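Farow Grasp Planner for Cloth and Other Floppy Things
Software for arms that have to pick up fabric, by Sondska

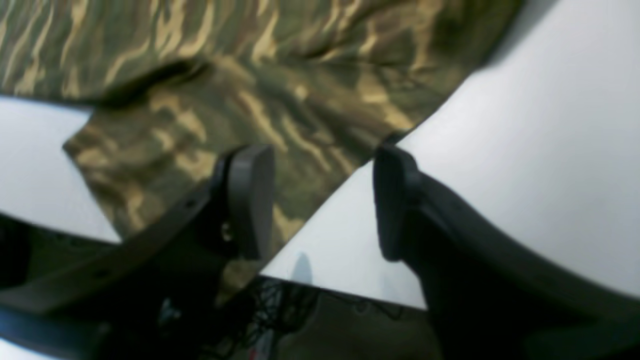
Does Farow need a CAD model of the item before it can plan a grasp?
It works from the live wrist view alone. Cloth has no fixed shape worth modeling, so Farow looks for edges, folds and corners and plans from those.

Overview

Most grasp planners were raised on boxes. Show them a box and they are brilliant. Show them a shirt and they will confidently report the location of a box.

Farow was written for the other kind of object. It takes the wrist camera stream, separates fabric from work surface, and returns a ranked list of places where two fingers could close on something useful. Your controller picks one, or asks for another list. Prints are treated as prints: a wavy camouflage pattern in green and tan is full of lines that look like edges, and the segmenter has been trained at some length to leave them alone. Glossy highlights on a raised fold get the same treatment.

What it does

Edge and fold finder. Marks the outer border of the cloth separately from internal creases. A crease is often a fine place to pinch and a terrible place to start unfolding, so the two carry different labels all the way through to the planner.

Finger clearance check. Looks at both pads, including the one that isn't near the cloth yet. If one pad is almost touching and the other is still over bare table, Farow works out which way to shift the wrist before closing. Earlier releases just closed. We got a lot of mail.

Narrow lobe mode. Fabric that tapers to a point can be gripped across the taper. You set how far up from the tip the planner may go.

Retry planner. After a missed grasp it throws out the old candidates and looks again, the cloth having usually moved. Up to 14 retries per item, then it raises a flag and waits for a person. You can set the limit lower. You can't set it higher, and please stop asking.

Replay viewer. Scrub through any attempt with the ranked candidates drawn over the camera view. Useful for tuning, and for settling arguments between the vision people and the motion people.

Requirements

Two-finger parallel gripper with a wrist camera
Plain work surface, lighter or darker than the fabric
Kiani motion layer, or your own controller through the socket interface
40 GB of free disk, most of it for replay logs
Linux workstation with a supported graphics card

Known limits

White cloth on a white table is still hard. Sheer fabric is hard on anything. Soft or slightly blurred views are fine for finding borders, less fine for thin hems — if hems matter to you, slow the approach. Farow also has no opinion about what the fabric is for and will treat a pillowcase and a flag with equal respect.

Finger masks have to be redone after any change of pads. The setup wizard will nag you about this. Serpil Ekinci wrote the wizard and considers the nagging a feature.

Release notes, 1/20/25

Camera calibration no longer forgets itself when the license server naps.
Dark fingers against a dark background are masked from the stored outline, so shadows under the table edge stop turning up as candidates.
Cables in the lower part of the view can be masked by region. Draw it once per mount.
Replay viewer remembers your window size. This was the most requested change of the year, ahead of everything involving robots.

Licensing

Order code 1115, single arm, one year, updates included. Order code 100 is the evaluation license, which has every feature and stops at the end of June with no hard feelings. Multi-arm sites should write to the Istcombe office for a quote. Include your gripper model and a short clip of the fabric behaving badly.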